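Memoria del proyecto: ordenar un escritorio con cestas
Taller de organización doméstica, 2022-07-03
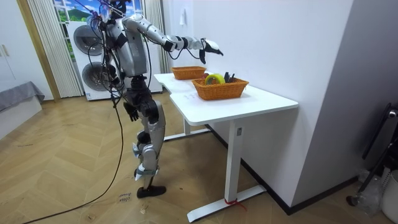 Joar Bakke opina que dos cestas son demasiadas para una sola mesa, que al final una se llena de todo y la otra se queda de adorno. Lo dijo en la primera revisión y me dio rabia, porque un poco de razón tenía (¡pero solo un poco!).

Mi idea era muy sencilla: que el escritorio blanco se pudiera despejar en un momento y que cada cosa tuviera su sitio. Elegí cestas de mimbre por el color, ese marrón anaranjado queda precioso sobre el blanco - y además se levantan enteras cuando toca pasar el trapo. La grande va hacia el centro, para lo que se usa a diario, y la otra atrás, en la esquina, para lo que llega sin dueño.

Probé el sistema 14 días, en abril. La primera semana fue un desastre, yo seguía dejando los bolígrafos en cualquier parte. Luego me acostumbré y empecé a vaciar la cesta del fondo cada tres días, que es lo que mejor me funcionó.

Me queda pendiente el tema de los cables, que en Fontes me aconsejaron llevar por debajo del tablero, y poner etiquetas de tela en las asas de un segundo juego de cestas.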